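Desktop Hardware Basics
Handout 4: Handling and Seating a Processor
Stiredo Technical Center, Building 2, Bench Room
Revised 29/06/2021

Read this before the bench session. Bring it with you, along with your worksheet from Handout 3. The practice processors and boards are signed out from the cabinet by the door and must go back there at the end.

1. What you are handling

A desktop processor has two parts you can see from above. The large metal cover is the heat spreader. It protects the silicon underneath and carries heat up to the cooler. The thin board it sits on is the substrate, usually green. On most desktop parts a narrow border of substrate shows on all sides of the spreader, and this border is where you hold the chip.

The underside depends on the socket family.

Pin grid array (PGA): the pins are on the processor. They bend easily. A bent pin can sometimes be straightened, but a broken one usually means the part is finished.

Land grid array (LGA): the processor has flat gold contacts and the springy pins are in the socket. The chip is harder to damage, and the board is easier to damage.

We use both types in this course. The Prastia boards on benches 1 to 3 are PGA. The Cortés boards on benches 4 to 6 are LGA. Check your bench before you pick anything up.

2. Before you start

Clip on the wrist strap and check it at the tester.
Take off rings and loose bracelets.
Clear the bench of drinks, screws and paper.
Open the socket fully before you lift the processor from its tray.
Find the pin 1 mark on the socket and on the processor. It is normally a small triangle in one corner.

Some of the practice processors have worn printing and you may not be able to read the model number. Use the tray label for your worksheet. If the tray has no label, write "unmarked" and go on.

3. Holding the chip

Grip the processor on two opposite edges, by the substrate. Keep the grip level and use only enough force to stop the chip from slipping. The contacts on the underside should not be touched at all. A fingerprint on the heat spreader can be wiped off with a dry lint-free cloth. Oil on the contacts has to be cleaned with alcohol, and you should ask before doing that.

Carry the chip low over the bench. If it drops a short way onto the mat it will probably survive. If it drops onto an open LGA socket, the socket probably will not.

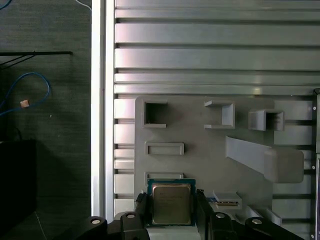 4. Seating the chip

a. Hold the processor flat above the socket and line up the pin 1 marks. On LGA parts, line up the notches in the substrate with the tabs in the socket as well.

b. Lower it straight down. Do not tilt it in from one side and do not slide it across the socket.

c. Let go. The processor should sit level under its own weight. A PGA part drops into the holes with no pressure. If it stays up on one corner, lift it out and look for a bent pin.

d. Close the retention. On PGA boards this is the side lever only. On LGA boards, lower the load plate first and then the lever. The LGA lever takes a firm push, and some creaking is normal.

e. Have your bench partner look at the corners before you sign the worksheet.

5. Removing the chip

Open the lever all the way. On LGA boards lift the load plate too. Take hold of the same two edges and lift straight up. Put the processor back in its tray with the contacts facing down and close the lid. Do not leave it on the mat.

6. Common faults

Processor will not drop in: wrong orientation, lever not fully open, or bent pins.
Lever will not close: chip not level, or the load plate is not under its screw.
Board powers on but does not start: wrong processor for the socket, damaged socket pins, or dirt on the contacts.
Some memory not detected: often one bad contact. Remove the chip and inspect the socket with the magnifier.

7. Bench exercise

Time allowed: 20 minutes per pair.

Seat and remove the processor, then swap roles and repeat. Record the socket type, the position of the pin 1 mark, and any damage you find. Damage that was there when you signed the part out does not cost you marks if it is written down.

The exercise is worth 15 points. Lost points are listed on the back of the worksheet.

8. Reading

Fundska Hardware Reader, chapter on sockets, through page 26. The section on thermal paste is for Handout 5 and can wait.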